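3장. 구매 전 준비 및 예산 잡기 (핸드 그리퍼 2대 기준)

3월 발주분부터 적용. 1, 2장 안 읽고 바로 온 사람은 2장 안전 부분만이라도 먼저 볼 것. 금액 단위는 전부 유로, 부가세 별도. 견적 담당 Piroska Lakatos, 현장 설치 담당 Santino Mansilla.

## 3.1 발주 전 확인

1. 작업부터 정한다. 뭘 집을지, 한 손인지 양손인지. 이게 안 정해지면 견적 요청 금지.
2. 제일 큰 물건의 폭을 잰다. 손가락 최대 벌림 폭보다 작아야 함. 딱 맞으면 안 됨, 여유 필요.
3. 물건 표면 확인. 미끄러운 것, 광나는 것은 패드 소모가 빠르다고 보고 예산에 반영.
4. 테이블 상판은 밝은 무지로. 무늬 있는 상판 쓰던 팀은 교체비 따로 잡을 것.
5. 위 내용을 Ritari 견적 양식에 적어서 Piroska에게 보낸다. 월요일 오전까지 들어온 것만 그 주에 처리. 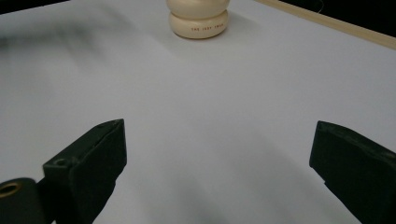
그림 3-1. 손가락을 벌린 상태, 그리퍼 쪽 카메라 시점

> **참고** 벌림 폭은 카탈로그 수치 말고 실제 조립 후 수치로 적을 것. 패드 붙이면 줄어든다. 작년에 이거 때문에 Szekeres 쪽에 반품 한번 했음.

## 3.2 예산 항목

| 항목 | 공급처 | 한도 |
|---|---|---|
| 그리퍼 한 쌍 (좌/우) | Szekeres | 4000 |
| 거치대, 레일, 케이블 일체 | Stodon | 3000 |
| 교체용 패드 | Jodatitz | 1432 |

- 한도 넘으면 재승인. 항목끼리 돌려쓰기 안 됨.
- 좌우 따로 주문 금지. 반드시 한 쌍으로. 부품 리비전이 다르게 오는 경우 있음.
- 패드는 25개 묶음 단위로만 발주 가능. 낱개 문의 하지 말것.
- 운송비는 표에 없음. Stodon은 별도 청구, Szekeres는 포함.

양손 작업이면 케이블도 두 줄이다. 길이는 팔을 끝까지 뻗은 상태로 재고, 거기에 바닥에서 돌아가는 구간까지 더한다. 책상 위 거리만 재고 주문했다가 다시 사는 팀이 매번 나옴.

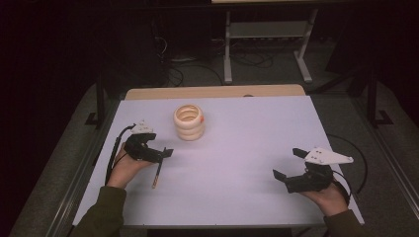 **설치 공간 / 양손 구성**

1. 테이블 앞쪽에 작업자 한 명이 양팔을 편하게 움직일 공간을 둔다.
2. 테이블 뒤에 스탠드 놓을 바닥 면적 확보. 도면에 스탠드 발 위치까지 표시할것.
3. 삼각대 쓸 경우 다리 벌린 상태의 폭으로 계산. 접은 폭으로 적어서 내면 반려.
4. 케이블은 통로 쪽으로 빼지 않는다. 바닥 정리용 덕트는 거치대 항목에 넣어서 신청.
5. 배치도 사진과 치수를 Santino에게 보내고 회신 받은 다음 발주 확정.

> **주의** 케이블을 팽팽하게 당긴 채 고정하지 말 것. 커넥터 파손은 보증 제외 항목.

> **주의** 소매 긴 옷은 손목에서 정리. 케이블에 걸린다.

## 3.3 소모품과 교체 계획

본체보다 여기서 예산이 샌다. 패드는 소모품이니까 첫 발주 때 같이 사야 한다. 나중에 따로 사면 결재를 한번 더 돌아야 하고 그동안 작업이 선다.

교체 기준:

- 안쪽 모서리 패드가 찢어지거나 들뜨면 교체
- 윗면이 살짝 긁힌 정도는 기록만 하고 계속 사용
- 부스러기 붙은 건 마모 아님. 닦고 다시 볼 것
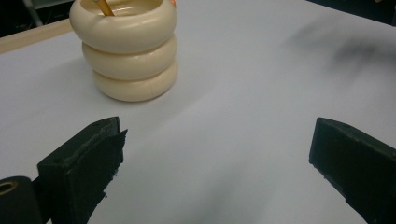 점검은 작업 시작 전에 한 번, 왼쪽 오른쪽 둘 다. 기록지에는 좌우 구분해서 적는다. "이상 없음"만 쓰면 다음 분기 수량 산정이 안되니까 상태를 짧게라도 써줄 것. Piroska가 이 기록 보고 발주량을 정함.

교체 순서:

1. 전원 분리. 케이블도 뺀다.
2. 헌 패드를 끝에서부터 천천히 벗긴다. 칼 쓰지 말 것.
3. 남은 접착제 제거 후 완전히 마를 때까지 대기.
4. 새 패드 부착. 양쪽을 같이 간다. 한쪽만 갈면 두께가 안 맞아서 물건이 기운다.
5. 벌림 폭 다시 측정, 기록지에 기입.

재고가 한 묶음 밑으로 내려가면 바로 Jodatitz 발주 요청. 양식은 Ritari 공유 폴더에 있음. 축 쪽 부품은 현장에서 분해하지 말고 Szekeres로 보낸다. 수리비는 이번 예산에 안 들어가 있음, 유지보수비로 신청 (4장 참고).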